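4.2 Cooking method and reported vegetable intake

Households in the Rultbridge sample were asked how they had prepared green vegetables on each day of the diary period. Of the 500 households approached, 200 returned a diary complete enough to be used. Boiling was the most common method in both districts, but the gap between boiling and steaming was much smaller in Gronden, where more respondents cooked for three or more people. Frying was recorded mainly as a second step, after vegetables had already been boiled for an earlier meal.

The diaries yielded 1,988 separate entries for vegetable dishes. Each entry was coded twice, first by Carrilho and then by Falcão, using the scheme set out in Section 3. Where the two codes differed, the entry was passed to a third reader. Most disagreements concerned dishes in which a small amount of water was added to a covered pan, a practice that respondents described variously as steaming, boiling and 'cooking in its own juice'. We followed Tzanetos and Calado in treating these entries as a separate group - a decision that lowers the share of steaming reported here when compared with earlier surveys.

Interviews with 40 of the households suggest that the choice of method was seldom a matter of health advice. Respondents spoke more often of habit, of the number of rings free on the hob, and of washing up. Several said that they owned a steamer but kept it at the back of a cupboard and used it only when relatives came to eat. Others steamed every day and could not remember having been taught to do so. Sastry's remarks on storage space in rented kitchens apply well to the first group, though less clearly to the second.

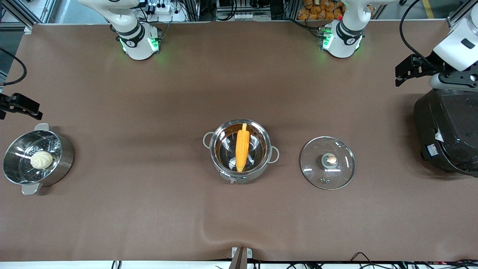 The wording of the equipment question also affected the answers. In the pilot, respondents were asked whether they had 'a steamer', and some took the term to mean an electric appliance only. The revised form asked instead about any pot or basket in which food is held above boiling water. The stainless-steel steamer pot at the left of Figure 4, with its perforated insert visible inside, belongs to the kind that the first wording tended to miss. Answers given under the two wordings are therefore reported separately in Section 4.3, and the pilot answers are left out of the district comparison.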